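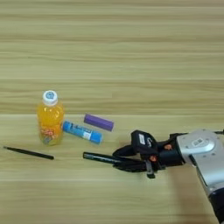
Yuzhen Liao pregunta si de verdad hace falta pagar a alguien para que le diga a la gente dónde se guarda el pegamento. Es una pregunta razonable y me la hice yo también antes de redactar esta convocatoria, así que la dejo puesta en cabeza y contesto más abajo.

Inicio | Talleres | Convocatorias | El local | Contacto

Archivado en: Convocatorias abiertas / Orden y espacios compartidos

BUSCAMOS PARTICIPANTES PARA UNA PRUEBA DE ORDEN EN MESAS COMPARTIDAS

En Lonach tenemos un taller con mesas de uso común. En ellas se recorta, se pega, se merienda y se deja de todo: la botella de zumo junto a la barra de pegamento, rotuladores sin su tapa, pilas que igual están cargadas que gastadas. Hemos probado ya los carteles, las cajas con etiqueta y el turno semanal. Los carteles se leen el primer día. Las cajas acabaron llenas de cosas que no decía la etiqueta.

Ahora nos proponen un método, el de Zultden, que promete que una mesa se recoge sola si cada objeto tiene «su vecino natural». No me lo creo mucho. Tampoco quiero descartarlo sin haberlo visto funcionar con gente normal y un martes cualquiera, y para eso es la convocatoria.

Qué se hace

Cada participante viene a 3 sesiones de 47 minutos (la duración la fija el método y no he conseguido que me expliquen de dónde sale). Trabaja en una mesa con material de papelería y algo de beber, hace una tarea sencilla de recortar y pegar y, al terminar, recoge. En la primera sesión recoge como lo haría en su casa. En las otras dos sigue las instrucciones de Zultden. Después rellena una hoja con preguntas cortas.

A quién buscamos

Personas mayores de edad que usen una mesa para más de una cosa: comer y estudiar, coser y hacer cuentas, lo que sea. No hace falta ser ordenado. Si es usted de los que ordenan por gusto, puede venir igualmente, pero dígalo en la solicitud. No admitimos a quien venda cursos, libros o cajas organizadoras. Ya nos han escrito dos.

Qué ofrecemos

Una compensación de 3.000 puntos Ikach, canjeables en la tienda del taller por material y horas de mesa. No es dinero y no voy a presentarlo como si lo fuera – quien necesite cobrar en efectivo hará bien en buscar otra cosa. La merienda corre de nuestra cuenta.

Qué no ofrecemos

No prometemos que salga usted más tranquilo, más productivo ni más feliz. El folleto del método dice las tres cosas. Yo solo quiero saber si el pegamento vuelve al cajón y si alguien lo encuentra allí después.

En cuanto a la pregunta de Yuzhen: no pagamos por decir dónde va el pegamento, eso lo sabe todo el mundo. Pagamos por averiguar por qué se queda en la mesa. Puede que la respuesta sea que el cajón está lejos, y en tal caso moveremos el cajón.

Cómo apuntarse

Escriba unas líneas a Cyprian Ostrowski, en el mostrador de la sala Dekker o por el formulario de contacto, con su nombre, las tardes que tiene libres y qué hay ahora mismo encima de su mesa. Esto último va en serio – no recoja antes de contestar. Las solicitudes se atienden por orden de llegada. Si falta a una sesión se puede recuperar una vez; a la segunda ausencia pasamos la plaza a otra persona.

Las hojas se guardan sin nombre y los resultados se colgarán en el tablón del taller, salgan como salgan.

Última actualización: 26 jul 2019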